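# The names at the back of Union Lane

I've been meaning to write this up since the walk in November and kept putting it off, partly from laziness and partly because I wasn't sure what tone to take. So it'll be my usual tone, which is rambling, and you'll have to forgive me.

If you've lived in Pleltstead for any length of time you'll know the field behind Union Lane. Dog walkers, a bench with no back, brambles along the far wall (good ones, too, if you get there before everybody else does). I grew up four streets away and played rounders on it. What I didn't know until I was well into my forties is that it's the old workhouse burial ground. There are 568 people in it, going by the registers, and there has never been a single marker. Not a stone, not a board, nothing on the gate.

I know every town has a field like this. I've read enough local history to stop being shocked in a general way. But it's different when it's yours and you can remember where second base was.

Anyway. The Ulemora, our neighbourhood centre, put out a letter in the spring saying they wanted to do something about it, and asking whether anyone had family connections. I went along to the first meeting expecting six of us and a plate of biscuits, and the room was full! People had brought photocopies and family Bibles. One woman had a carrier bag of letters from her great-aunt, who had been born in the workhouse and spent her whole life telling people she came from Norwich. She read us a bit of one and then had to stop, and somebody else finished it for her.

What struck me was how much shame there still was in the room, all these years on. A man near me kept saying "of course, we didn't talk about it" as though he'd been caught at something. I wanted to tell him that the people who ought to have been embarrassed were the ones who wrote "pauper, no friends" in the column where a name should go. I didn't say it, being a coward in meetings, so I'm saying it now.

The transcribing was done over the summer, mostly at the long tables upstairs at the Ulemora and mostly by people who had never read old handwriting before. I did two of the registers. You get your eye in after a while — the long s goes first, then you work out that the clerk from the 1850s never crossed a t in his life. Some of the entries are very short. "Infant of Ann." That's the lot. I went home after that page and didn't do any more for a week.
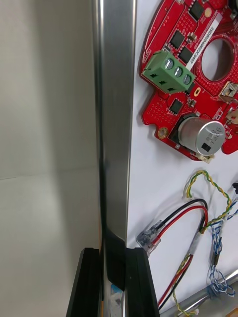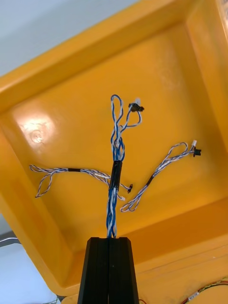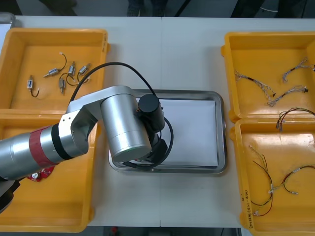
*Last picture: the four yellow bins, with the steel tray in the middle of the white table.*

Then there was the row about the wording, which I suppose I have to mention as half of you have asked me about it. The council offered us a plaque and a draft to go on it. The draft said the ground was "the resting place of former residents of the Union". Residents! As if they'd taken a lease. Josué Trindade, who has two great-great-uncles in there on his mother's side, stood up and asked very politely whether residents were usually separated from their children at the door. It went quiet for a bit and then the draft was withdrawn.

We went through a lot of versions. Some people wanted the word "apology" in it, and some thought an apology from a council that didn't exist at the time would be meaningless. I went back and forth and I'm still not settled. I can see that nobody alive signed those forms. But the council did inherit the land, and it inherited the registers, and it kept them in a basement through two requests to see them, so I lean towards thinking it inherited a bit of the responsibility too. In the end the text says that these people were treated unjustly in life and in death, and that the town regrets its silence. I think that's decent. Josué thinks it's weak, but he came to the walk anyway and carried the lantern at the front.

The walk itself was lovely, if you can say that. We met at the Ulemora at four, just as the light was going, and 100 of us went down Union Lane with the Wanigasekara band playing something slow. (They'd practised in the wet. Heroes, all of them.) At the gate we read the names in turn, ten each, and where there wasn't a name we read whatever the register had. It took a good while, and the children were better behaved than I was. My feet were freezing. I got "Infant of Ann", which I hadn't asked for, and I managed it without crying until the next person started.

Afterwards there was soup, and far too much bread pudding.

So, where things stand. The plaque is paid for. We'd like proper stones along the wall, cut with every name, and for that we need £2000 towards the first section, of which we've got £670 in the tin so far. There's a collecting box on the front desk at the Ulemora and another on the counter at Jornura, next to the till, where you can also get a very good cheese scone. If you think your family might be in the registers, the transcripts are in the blue folder upstairs and anyone can ask to see them. Bring your glasses, the print came out tiny.

Oh, and if the woman with the letters from the great-aunt is reading this, you left your scarf. I've got it.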